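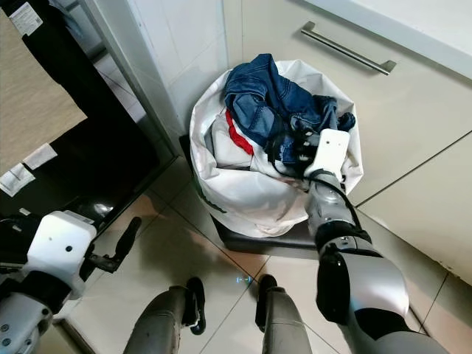 Prilis Soft-Goods Reaching Module

For two-armed humanoids with a head camera. Developed at Mateck, now in its second release.

Clothes are hard! A mug looks like a mug from most sides, but a pair of jeans dropped in a bag can look like almost anything, and it will look like something else again once a hand has been in there. Prilis is our attempt at the first step of doing laundry, which is getting one garment out of a full bag without dragging the rest along with it. We've been at it for a good while and we're very happy with where the second release landed.

What it does

Prilis takes the head camera view and the finger positions and picks a place to grip. Earlier versions tried to outline each garment first and then choose one. Maribeth Yap dropped that step completely. Her version scores patches of cloth by how likely they are to come away as a single piece, and it's happy to go in without knowing whether it has a sleeve or a trouser leg. Heavy fabric with thick seams, denim above all, scores well, so with jeans on top the hand usually goes for those first.

The other arm stays low and out of the way during the reach. You can assign it to hold the rim of the bag if you like, but in our trials it blocked the camera more often than it helped, so it's off by default.

How we tested it

We ran 117 trials in ordinary kitchens and hallways, with soft bags and mixed loads (cotton, knits, denim, the odd towel). A trial counted as a success if exactly one garment came clear of the bag within 20 seconds. The old outlining method went through the same loads in the same order, and Prilis beat it on every kind of load except thin knits, where they tied. Dark-on-dark loads improved the most, and that was the result we'd been hoping for since February.

White clothes in a white bag are still tricky. The folds run together and the score map goes a bit mushy near the rim. Dexter Lagman has a fix in progress that leans harder on finger contact, and the early runs look great.

What you need

A humanoid or fixed torso with 2 arms
Grippers with finger position feedback
A color head camera with a clear view down past the hands
The Lorneck motion layer, or your own planner with the adapter

Setup notes

Put the bag on a low stool or box if the robot has trouble bending. Raising the bag even a little made a bigger difference than we expected. Shiny floor tile is fine. Calibrate the hands to the camera before the first run, and again after any fall.

Allow around 4 hours for a first install. The Rivera load set, with the trial sheets and our scoring rules, comes with the module.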